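Reading a tenancy inventory before you sign it

I moved out of a rented flat on MacLeod Street in January and into another one six blocks away. Between the two I handled two inventories, one closing and one opening, inside the same week. The closing one cost me 700 dollars of my deposit for a while. The opening one I read properly. These are my notes on the second, written mostly so I can find them again when this lease ends.

What the document is

An inventory, or condition report, is a list of every room, every fixture in it, and the state of each fixture on the day the keys change hands. The landlord's agent usually prepares it. The tenant signs it. At the end of the lease somebody walks through with the same list and marks the differences, and the differences are priced.

The pricing works from the wording on the first list. If the first list says "walls: good," then a scuff that was there when you arrived is now a scuff you made. My old landlord used an agency called Lostier, and their form had three grades: good, fair, poor. Everything in my flat had been marked good, including a bedroom door that did not latch. I had signed that form in the hallway with a box under one arm.

Normand Lapointe did the checkout for Lostier. He was polite and quick and he wrote down what he saw, and the door went on the list along with the bathroom blind and a stretch of baseboard behind the radiator. I disputed the door and the baseboard. I had an email from my first month asking for the door to be fixed, with a reply saying they would send someone. That settled the door. For the baseboard I had nothing in writing, and we split it. The blind was mine and I paid for it. The whole thing took until the agency's second letter, and the money came back less the blind and half the baseboard.

What I changed this time

The new place is let through Wemora. Their form is longer and has a free text box next to each line, which is an improvement if you fill it in. They give you a window to return it with comments. Mine said seven days from the start date, and the start date was the date on the lease, so the day I collected the keys was already day two.

I did it in one evening and one morning. Evening light is bad for walls. A ceiling lamp flattens everything, and marks that look like shadow at night are plainly marks by nine in the morning with the blinds up. If I had to pick only one session I would take the morning.

Some lines on the form I would now never leave blank:

Surfaces. Write the material, the color and the position of each mark, measured from something that does not move. "Chip in worktop, 2 inches left of sink edge" can be checked. "Some wear to worktop" can be argued about.

Walls and joints. Panel seams, hairline cracks at the corners, gaps where the counter meets the wall. A seam is not damage but a seam that has opened may be treated as damage, so note how it looks on the day.
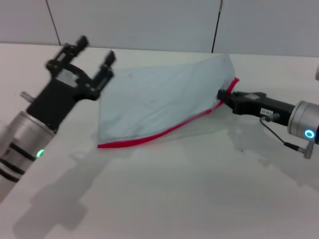 Doors and windows. Open and close every one, including closets. Write down which ones stick. Lock each window and unlock it again. I found one window key missing and one that fit nothing.

Appliances. Make and model from the plate, then run each one. The oven in the new flat is a Purnach and its timer does not ring. That went in the box. Wemora have since confirmed it in writing and do not plan to fix it, which is fine with me.

Meters. Read them yourself and write the readings on the form with the time. The readings printed on mine were from the end of the previous tenancy, and there had been a gap while the place was painted. The heating had been on for the painters.

Keys. List each one by what it opens. "Set of keys x 2" was what the form had. One set lacked the mailbox key.

On sending it back

I sent the form by email with the comments typed into the boxes, and a second copy as a flat file so the layout could not shift. Darcy Simard at Wemora replied the next morning accepting all but one of the comments. The exception was a note about the smell under the kitchen sink, on the grounds that smells are a maintenance matter and do not belong in a condition report. I think that is correct, and I filed it as a repair request instead. A plumber replaced the trap.

Ask for the countersigned version. This is the step I skipped at the old place. An inventory with your comments on it that only you hold is weaker than one the agent has signed too, and agents do not always send it unless prompted. Mine took two requests - the first one went to the general inbox and stayed there.

One open question is fair wear. Both agencies' leases say the tenant is not charged for it and neither lease says what it is. Wemora's guide gives carpet a life in years but is silent on paint. I have asked for their paint figure and will add it under this post if I get one.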